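3.2 Keeping the tabletop cell in working order

The Sarov cell has been our favorite machine to look after, mostly because so little of it is hidden. Grippers hang in from above the table, and every cable can be reached from a standing position. We log each service stop by gripper cycles, and the first full strip-down came at cycle 2225, when Hrynyshyn replaced both finger pads and found a loose mounting screw behind the housing. Two turns of a hex key fixed a wobble we had been blaming on software!

Before each restart we lay the table for a check run. Figure 4 shows a layout with a round woven placemat, a shallow cream dish, a white bowl and a faceted pink glass. We love the glass for this — its angles are a hard test for any grasp, and a worn pad shows up quickly in the force trace.

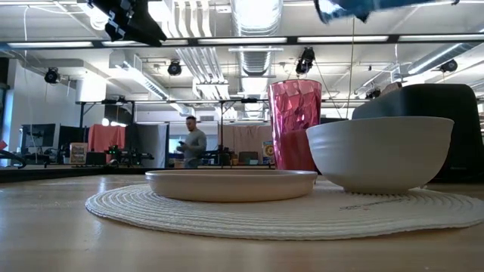
Bestel Workshop Papers, vol. 10, p. 2

Figure 4. Tabletop layout for the check run, with a gripper hanging at upper left.

Pads are now swapped every 1000 cycles, whether or not they look worn. After a swap, the operator jogs the gripper down to the placemat, stops just above the cord, and reads the height offset from the controller. An offset outside the limits in Table 2 means the mount has to come off again. The Gajewski bracket made this far less painful than we expected, and the pads can be changed with the arm still in its parked pose. Hrynyshyn also re-ties the cable loops at each stop, leaving enough slack for the wrist to reach full rotation — a small job that ended our encoder dropouts in August.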